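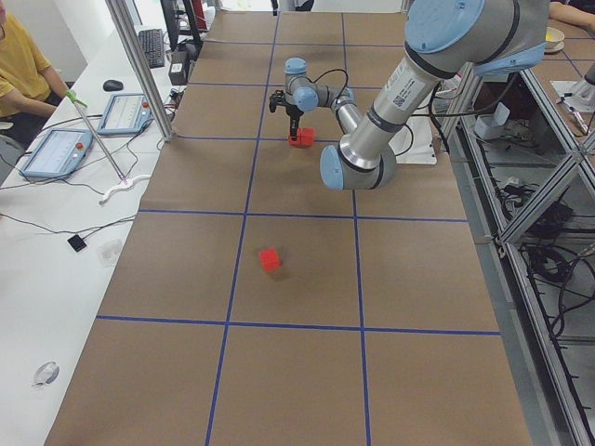
Red cube held over the taped grid, far centre cell.

Search the notebook
Go
January 26, 2023
Posted by the Hedlund workshop
Print this page | E-mail this page

Ovener, jump feel and the bell tower

Picked up where the last entry stopped, with the double jump still feeling like mud. Fixed it before lunch and I'm so pleased I want to write it down while it's fresh.

The second jump was adding its push on top of whatever downward speed you already had. Fine if you press at the top of the arc, horrible if you press late, and everybody presses late! Now the game zeroes the fall speed first and then pushes. Peak height is the same wherever you press, and the bell tower has gone from a chore to my favourite room in the build.

Also put in a grace window for walking off ledges. Tried 200 milliseconds, which felt lovely for a minute and then a bit silly – you could stroll out into the air and still jump. Went down in steps and stopped at 11 frames. Still generous, but you can't see the cheat unless you go looking for it. Left the old value in the settings file, commented out, in case anyone wants to compare.

Gravity on the way down is now heavier than on the way up. Don't touch this without playing the tower afterwards, top to bottom, with a pad and then with keys. Keys feel stiffer and I don't know why yet. Could be the input buffer, could be my keyboard.

Zurnier fight

The tell for his sweep was too short. He dips his shoulder and the blade is already coming round. Stretched the dip to 17 frames and added the lantern flare just before it, and suddenly it's a proper fight. I lost twice and both times knew exactly what I'd done wrong, which is the feeling we've been after with him since July.

Second phase still has the old problem where he backs into the left wall and shakes. It only happens if you stand under the chain. I think he's trying to reach his preferred distance and the wall is pushing him out again every frame. Temporary fix: he jumps over you if he's been touching a wall for a full second. It looks so good that I'd like to keep it as a real move, with its own animation and a landing sound.

His health is 400 again. I had it lower while testing and forgot, so ignore the note in the last build that says he's too easy.

Trerketti (level tool)

Saving a room with a moving platform in it no longer loses the platform's path. Hurrah! The paths were being written out fine and then skipped on loading when the room had more than one door. Rooms saved with last week's version are all right, just open them and save again.

Undo after deleting a door still crashes it. Save before you delete doors.

Sound

New footsteps for wet stone are in. They're gorgeous, and far too loud next to the rain. Turned them down by ear on headphones, needs checking on speakers. The double jump wants a sound of its own too, something papery, a short flap. I recorded a few with an old road map and the best take is in the shared folder as flap_c.

To do next
– bell tower with keys, look at the input buffer
– Zurnier wall jump: rough animation, then decide
– crash on undo in Trerketti
– save point before the tower, the walk back is too long
– try flap_c in the game with the rain going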